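Support > Tank Gauging > Closed tickets

Ticket: diesel tank reads high after delivery, Festosside depot
Opened by: Yaneth Montoya
Handled by: Igor Bednarek

Yaneth, 7.40 am
Morning all! Tank 2 at Festosside is showing more diesel than we've paid for, which would be lovely if it were true. Console says 1,451 litres of ullage, the dipstick says there should be more room than that. The gap is some 200 litres. The high level alarm went off once overnight and cleared itself. Tank 1 is fine, same Gajewski probe, same console.

Igor, 8.15 am
Thanks Yaneth, great detail, and I'm glad you dipped it by hand before ringing the supplier. Could you send me the water float reading and the probe settings page? I'd like to see the tank chart too.

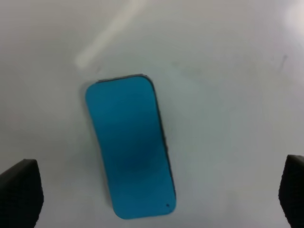

Does the station need to stop selling from tank 2 while we look at this?

No need, as long as the dipstick is used for stock figures and no delivery is booked into that tank until the ticket is closed.

Yaneth, 9.05 am
Water float says zero. Settings page attached. Offset looks the same as tank 1 to me, but I'm no expert on the chart.

Igor, 9.50 am
Found something! The chart for tank 2 has the wrong diameter in it. Looks like Romerix loaded the one for the old tank when they swapped the console in November. At low levels you'd barely notice, and the fuller the tank gets the further out it drifts -- so your delivery showed it up. I've asked Lena Nowicki for the right chart.
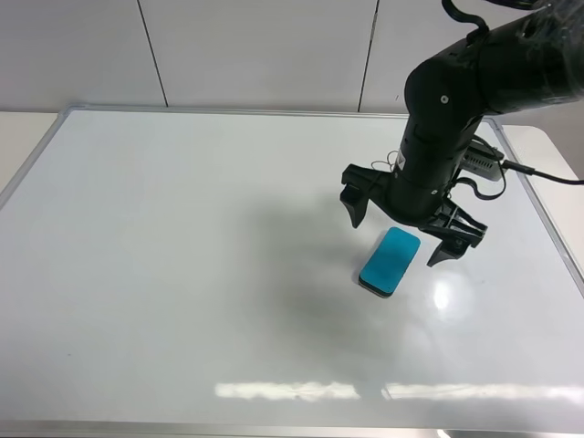
Once Lena's file is in, restart the console and leave the pump off for ten minutes so the fuel settles. Then dip twice, at the same spot each time, and read the console straight after. Please don't touch the offset to make the numbers match, or we'll be chasing it again next month.

Yaneth, 1.30 pm
New chart loaded, restarted, dipped twice. Console and stick are within a few litres of each other -- brilliant! Alarm test passed as well.

Igor, 1.45 pm
Love it. I'll have Virgil check the other Romerix swaps for the same mistake. Closing this one, just reopen it if the alarm comes back.

Status: resolved
Tags: level probe, tank chart, high level alarm, diesel

Back to top | Contact support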